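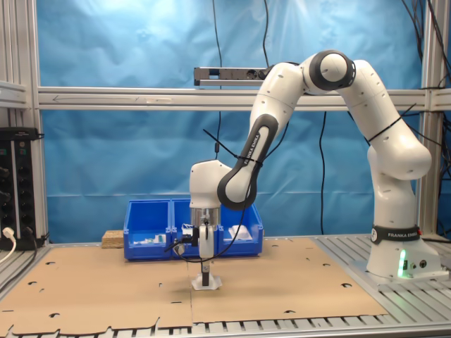 Figure 3. A Franka Emika arm on a slatted aluminum work table.

One respondent at Poltholm objected to the word "shared" altogether, writing that a bench is shared in the way a bathroom is shared, and that the questionnaire should have asked who was in there and for how long. We have some sympathy. Our item 7 asked people to rate how shared their workspace was on a five-point scale, and the answers told us mostly that people will fill in a five-point scale if one is put in front of them.

4.2 Booking and what people do instead

All four sites ran a booking system for common work areas. At Dosetti it was a web calendar with color coding that had outlived the person who knew what the colors meant. Lamptey used a paper sheet taped to a door. Poltholm had both, and the two disagreed. Bikness had bought a commercial scheduling package in November of the year before our study and was still, when we visited, deciding on its name for rooms.

We collected 348 booking records across the sites and compared them with short observation visits made during the booked periods. In about half of the visits the person at the bench was the person in the record. The rest were a mixed lot. Some bookings had been swapped by word of mouth, some had been made as a precaution and then forgotten, and a fair number belonged to standing reservations that nobody we spoke to could remember making. Two of these standing reservations were for a piece of equipment that had left the building.

It would be easy to read this as a failure of the calendar. Staff did not see it that way. In interviews they described the booking as an opening bid, to be settled later in the hallway. A Lamptey technician told us that putting your name on the sheet meant you would like to be asked before someone took the slot, and that most people did ask – usually while already plugging things in.

4.3 Tidiness as a claim

The interviews (n = 16) turned up a second system, which none of the sites had written down. Objects left on a surface were treated as a kind of reservation, and their strength depended on how deliberate they looked. A coffee mug held a space until lunch. A half-finished assembly with a handwritten note held it for days. A note alone, with no assembly, was widely regarded as cheating.

Clear surfaces had the weakest claim of all. Several respondents admitted that they cleaned up less than they were able to for this reason, and one department's annual tidying drive was remembered chiefly for the land grab that followed it. The site manager's report on the same drive lists it as a success, with before and after measurements of free surface taken on the same afternoon.

We coded left objects into three groups (personal, procedural, and abandoned) and had two raters work separately. Agreement was good for the first two groups and poor for the third. The raters blamed the codebook, which we revised, after which agreement was slightly worse. We report the figures from the first version in Table 5.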